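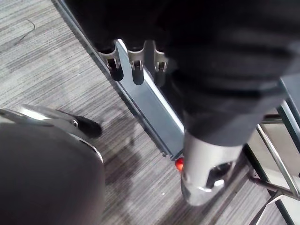 Fig. 1. Metal bar with clips over the striped carpet.

Our brief from Skoko was to show that sorting snacks by type makes a shelf quicker to restock. I doubt we showed it.
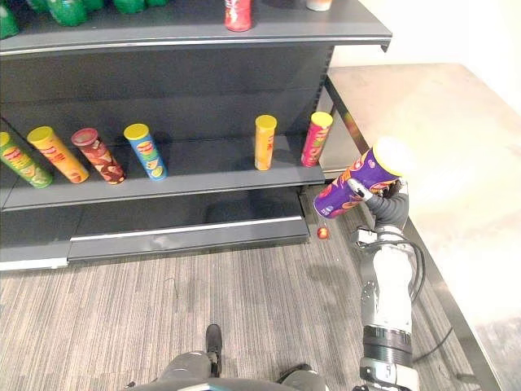

Page last changed: September, 16:20

Fig. 2 has the chip canisters on the middle shelf and green bottles above them, on the dark grey unit. The Briter guide wants every shelf 100% faced. Ours has a wide gap in the middle, and I can't see that it matters.

We timed 18 restocks, 516 seconds in all. Half were done after lunch by people who already knew the layout, so the "saving" may just be practice. Hondbridge's handout quotes 60 trials as a minimum. We should have read it first.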